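Speaker notes: Thin things and shiny things. What a year of brushes did to our grasp stack

Hostitz meetup, 9/19/24. 40 minutes with questions, so keep the opening short (you never do).

Opening

Say hello, thank the hosts, check that the back row can hear. Then say who this talk is for: people who already have a policy that mostly works and are now staring at the part that doesn't. If you came for a new network architecture, I'm sorry, there is very little of that in here. Most of what I want to talk about is the plumbing around the model, by which I mean clocks, labels, replay, and a planner that was a good deal too sure of itself.

Zullirero is our task stack. It takes wrist camera frames in, keeps a short memory of what it has seen, and hands grasp proposals to the controller. Tuominen is the replay and labeling tool that sits beside it. I will probably mix the two names up at least once, so please shout when I do.

The task is putting brushes into a holder. It sounds like a nice easy warm-up, and that is exactly how we put it on the schedule back in August of last year. We gave it two weeks. (Pause here, people who have done this will laugh.)

Why a brush is hard

A brush is long, narrow and dark for most of its length, and then it has a band of metal that throws a highlight straight back at the lens. Our first depth estimate loved that ferrule. It loved it so much that it would put the whole grasp there and treat the handle as background. Talk through how the fingers come in: both stay wide until the last moment, the brush sits somewhere in the gap, and the question the software has to answer is how far off center it can be before closing becomes a shove.

Dark fingers next to a dark handle is the other half of the problem. The segmenter had learned "dark and near the bottom of the view" as gripper, and every so often it gave the handle away to the gripper mask. Once that happens the planner sees a little floating tip with nothing under it. Let them look at this one for a bit before moving on.

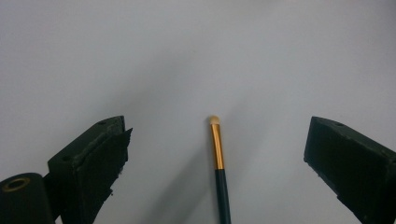 Perception: what we changed

Start with the mask. We used to compute the gripper mask fresh on every frame, from pixels alone. Now we render it from the finger opening, which we already know from the encoder, and only let the network argue with it near the edges. I wish I could tell you this was a clever idea, but it came out of a long afternoon of scrolling through replays and feeling a bit silly.

Then shadows. A soft shadow beside a thin object looks a lot like a second thin object, especially on pale paper. We tried removing shadows from the input and that made things worse, so please don't go home and do that on my account. What helped was keeping the shadow and giving it its own label in Tuominen. The labelers grumbled for a while, and fairly, but the false second brush mostly went away.

Numbers, for those who want them. The set we tuned on had 906 episodes. After we threw out the ones with clock trouble we had 445 left, and yes, that hurt. I'll come back to the clocks because I think that is the most useful thing in this talk.

Planning: choosing what to go for

Once there is more than one object on the table, the planner has to decide which one the instruction means and then how to get there without bothering the other. A brush lying nearly flat gives you one decent closing direction, across the handle. A stack of round glossy rings gives you lots of directions, and the planner, being a simple soul, liked having lots of directions. It would score the container higher every single time, even when we had asked for the brush. We had built the score as a sum over candidate grasps, so anything with many candidates won. Say this slowly, it is an embarrassing bug and a very common one. We now take the best candidate for each object first and compare only those, and the instruction picks the object before any of that scoring happens.

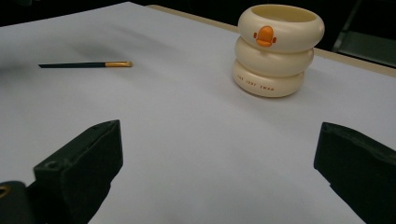 The second fix was in how far ahead the plan commits. The old version chose a grasp from far away, while the fingers were still well short of anything, and then held on to that choice all the way in. Now it commits only to a direction at first and leaves the exact closing point open until the last 30 frames. You pay for this with a little hesitation near the end, which looks nervous on video, and I have grown rather fond of it.

Clocks, as promised

Camera time and encoder time came from two different machines. Everyone in this room knows how that ends. The rendered mask was lagging the real fingers by a few frames, which you never notice when the hand moves slowly and which ruins you when it doesn't. We moved both stamps onto one clock and added a check called Hilter that refuses to save an episode if the two drift apart. It was the smallest change of the whole year, and I would do it first next time, before touching a single label.

If time is short, skip the next bit and go straight to questions.

Still open

Clear handles. Brushes touching each other. Very short handles, where the fingers cover nearly everything worth seeing. Also, the replay viewer still opens at the wrong end of the episode, and I know, I know, it is on my list.

Questions. Repeat each one into the microphone before answering!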